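Struan Dunbar has been rolling paper through trays of ink for most of his adult life, and he still gets giddy when he lifts a sheet. I spent an afternoon at Galbraith, the bindery he runs in an old dairy outside Brevon, and came away with stained cuffs and a long list of things I want to try at home!

He started as a bookbinder's apprentice and hated marbling at first. "I was dreadful at it," he told me, laughing. "The colors sank, every one of them. My boss made me throw out two months of paper." Then a customer brought in an old ledger with endpapers so fine that he couldn't stop looking at them, and that was it. He went home and filled the bathtub.

The bath is the secret, he says. He makes his from carrageenan, a seaweed powder, blended with water and left overnight until it feels a bit like thin gravy. Paint goes on top in drops, and if the mix is right the drops spread and sit there. "People want to talk about combs and patterns," he said. "I want to talk about the gravy. Get that right and a child can make you something gorgeous."

And children do. Every July he teaches at the Gomolari summer school, where 2,000 sheets went through the trays this year (the drying lines ran clear out to the parking lot). His own favorite is still the stone pattern, the plain one with veins, made with no comb at all. He will happily go on about it for an hour, and I was happy to let him.

I asked what he'd tell a beginner. "Buy cheap paper and use lots of it. Brush it with alum, let it dry flat, and lay it down from one corner so you don't trap air. Then do it again."

The orders keep coming. He has just finished a set of 3,000 covers for Clurnus, a small poetry press, and he swears he looked at each one. Did he get bored? "Not once. Well, maybe on the second Tuesday of gluing." He was already mixing blue for the next batch while he said it.
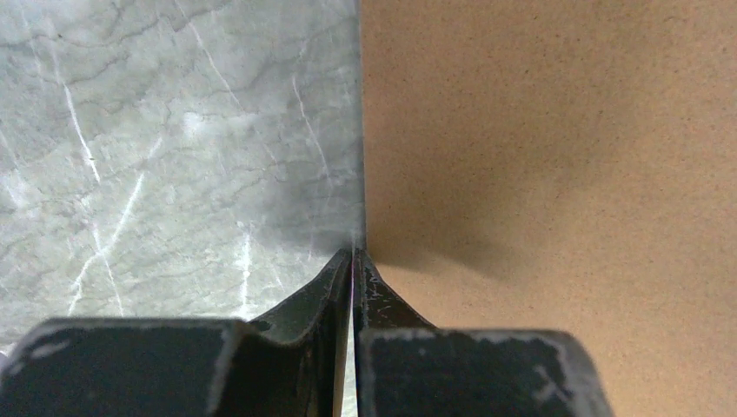
Gray marbling with white veins, next to plain tan.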